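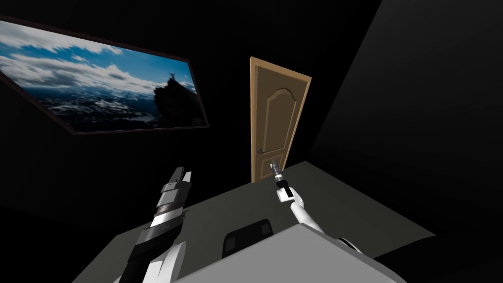

見学会でシミュレーター実演をするときの進め方

Rebaneの開発室で見学会の実演係を引き受けるようになってから、「うちでもやってみたいのですが、何から準備すればいいですか」というお便りをぽつぽついただくようになりました。うれしいことです。返事を一通ずつ書いているうちに、だんだん同じような文面になってきましたので、思い切ってこのページにまとめておくことにしました。少し長くなりますが、お茶でも飲みながらゆっくりお付き合いください。

取り上げるのは、双腕ロボットにドアを開けてもらう課題を、シミュレーターの画面でお客さまに見ていただく実演です。実機の見学とはまた違う楽しさがあって、私はこちらのほうが好きなくらいです。

用意するもの

・シミュレーターを入れたパソコン(当日使うものと同じ機械で練習してください)
・操縦用の手元コントローラー 2本
・大きめの画面かプロジェクター
・椅子は11脚まで。それ以上並べると、後ろの方から画面がよく見えません
・延長コード、養生テープ、のど飴

のど飴は冗談で書いているのではありません。半日しゃべり続けると本当に声が枯れます。

手順1 部屋のデータを選ぶ

ドアの課題には、できるだけ物の少ない部屋をおすすめします。私がよく使うのは、灰色の床の奥に明るい木目調のドアがひとつ立っていて、まわりはほとんど真っ黒という部屋です。左の壁側には額入りの山の風景画が掛かっていて、岩の上で両手を上げている人の影が描かれています。これが小さなお子さんに妙に人気で、「あの人、なにしてるの」と必ずのように聞かれるのです。そういうときは急がず、しばらく絵の話をしてあげてください。場がほぐれて、そのあとの質問がずっと出やすくなります。

以前、Stamoraの展示で家具のたくさん入った居間のデータを使ったことがありました。見栄えはとてもよかったのですが、お客さまの目があちこちに散ってしまって、肝心の腕の動きを見てもらえませんでした。あれは私の選び方がよくなかったと思います。

手順2 視点を決める

ロボットの頭のあたりから見下ろす視点にします。両腕が手前から奥へ伸びて、自分の腕のように見える高さがちょうどよいところです。横からの視点もきれいなのですが、操縦の体験まで考えているなら、最初からこちらに慣れてもらうのが近道です。

視点が決まったら、いちばん後ろの椅子に座って画面を見てみましょう。暗い部屋のデータは、会場の照明が強いとドア以外がすっかり沈んで見えます。Kirbergの会場では窓のブラインドを下ろし、画面に近い照明だけ消してもらいました。

手順3 動かす前に、見どころを話す

つい、すぐに動かしたくなりますよね。でも、ここはぐっとこらえてください。腕をドアの手前で止めておいて、先に三つほど話をします。

まず、取っ手の場所です。黒っぽい小さなレバーがドアの左側、少し低めのところに付いています。遠くの席からは見落としやすいので、指し棒で示してあげると親切です。

次に、左右の手先の形が違うこと。左は白や灰色や黒の帯を重ねたようなごつい手、右は白くて細い小さな手です。「どちらの手で開けると思いますか」と聞いてみると、会場がきれいに割れて盛り上がります。正解を急いで言わないのがこつです。

最後に、ドアというものの難しさをひとこと。私たちは何も考えずに開けていますが、レバーを下げながら引いて、しかも自分の体はよけなければいけません。お客さまに空中でレバーを握るまねをしていただくと、なるほど、という顔をされます。

手順4 ゆっくり動かす

再生の速さは、ふだんの練習より落としてください。見慣れた私たちには退屈なくらいで、初めての方にはちょうどよいのです。細いほうの手をレバーに近づけ、触れる直前で一度止めます。それから続きを動かします。

失敗しても慌てないこと。手先がレバーから外れたら、「いま外れましたね、もう一度近づけてみます」とそのまま口に出してしまいましょう。Obsa Chalaさんが初めて担当した回は続けて失敗したのですが、そのたびに理由を一緒に考えてもらったところ、帰りのアンケートでは一番評判がよかったのです(本人はずいぶん汗をかいていましたけれど!)。

手順5 お客さまに操縦してもらう

ひとりの持ち時間を決めて、順番に座っていただきます。ドアを開けるところまで求めず、「手先をドアの前まで持っていく」を目標にすると、どなたでも楽しめます。左右を同時に動かそうとすると混乱しやすいので、最初は片方だけにしましょう。

隣に立つ係は、コントローラーに手を出さないようにします。もどかしくても、言葉で「もう少し右です」「そこで下げてみてください」と伝えてください。

一人終わるごとに、腕と部屋を初期状態に戻します。前の方の置いた姿勢のまま始めると、次の方が最初の一歩で戸惑います。

よくいただく質問

本物のロボットはないのですか、と聞かれたら
見学の経路に実機の部屋があれば、その順番をご案内します。ない場合は、正直に今日は画面だけですとお伝えして大丈夫です。

画面酔いが心配です
視点を固定しておけば、かなり楽になります。気分の悪くなった方のために、画面に背を向けて休める席を用意しておいてください。

何人くらいまで対応できますか
1月のBukdaleの公開日には、一日で400人を超える方がいらっしゃいました。受付を手伝ってくれたBronisława Szewczykさんの提案で整理券を配り、42番までを午前の体験枠にしたところ、列がずいぶん落ち着きました。

片付けのこと

終わったらコントローラーを拭いて充電に戻し、シミュレーターの設定を保存します。ファイル名には会場の名前を入れておくと、次の準備で探さずに済みます。床に貼った養生テープは、その日のうちにはがしてください。翌日になると跡が残ることがあります。

2020年6月に、手順2の照明の話を書き足しました。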